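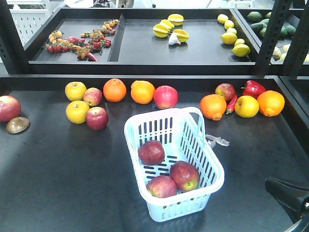

Jacobus Gumede

青果用ディスプレイトレーと買い物かご、壁面用の有孔ボード什器は、いずれもBadmontの売場什器シリーズの製品です。単品でもセットでも注文できます。小型店舗の青果コーナーや、接客研修用の模擬売場に向いています。

ディスプレイトレー(品番1194)
色はつや消しの黒です。奥側に低い縁があり、りんごやオレンジのような丸い青果を仕切りなしで並べられます。黄色や赤の果実は黒い面の上で色がはっきり出るので、品目ごとに固めて置くと売場が見やすくなります。表面の汚れは固く絞った布で拭き取ってください。研磨剤入りの洗剤を使うと、つや消しの面に跡が残ることがあります。

買い物かご
プラスチック製、淡い青色、持ち手は1本です。側面と底に細長い穴が並んでいます。持ち手は片側に倒した状態でも商品を出し入れできます。果物を入れるときは、重いものから先に底へ置いてください。りんごの上にパプリカや唐辛子を載せる順番なら、傷みが出にくくなります。
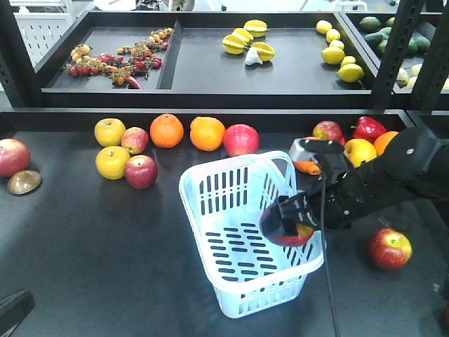 青果トレーと買い物かごの使用例

かごの色は淡い青のみです。Prirkberg向けに出荷していた緑は8月で受注を終了しました。在庫の問い合わせをいただくことがありますが、再生産の予定はありません。

壁面什器
白い棚板と有孔ボードの背面を組み合わせたタイプです。背面に金属製のフックを差し込み、袋菓子などの吊り下げ商品を掛けます。下の棚板には瓶や広口の容器を置きます。

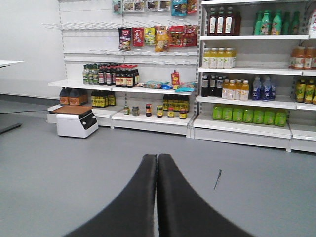
フックの段は商品の丈に合わせて決めてください。丈の長い袋を掛ける段の下は、一段か二段あけておくと商品どうしが重なりません。瓶類は背の高いものを奥に詰め、小さな瓶は棚の前端に間隔をあけて置くと、ラベルが読みやすく補充もしやすくなります。しょうゆなど重い容器は下の棚に回します。連結する場合は支柱の位置をそろえ、床の傾きを確認してから固定してください。

注文番号
買い物かご 189
壁面什器 基本 1273
壁面什器 連結用 1468

フックは別売です。Drarkesia規格のフックは差し込み部の形が異なるため使用できません。Ševčíkの旧型ボードをお使いの場合は、穴の間隔を測ったうえでご相談ください。

納品時は棚板と支柱を分けて梱包しています。組み立ては二人で行ってください。かごは重ねた状態で届きますので、一つずつ外して、持ち手の付け根に割れがないか確認をお願いします。

記載内容は2025年2月3日時点のものです。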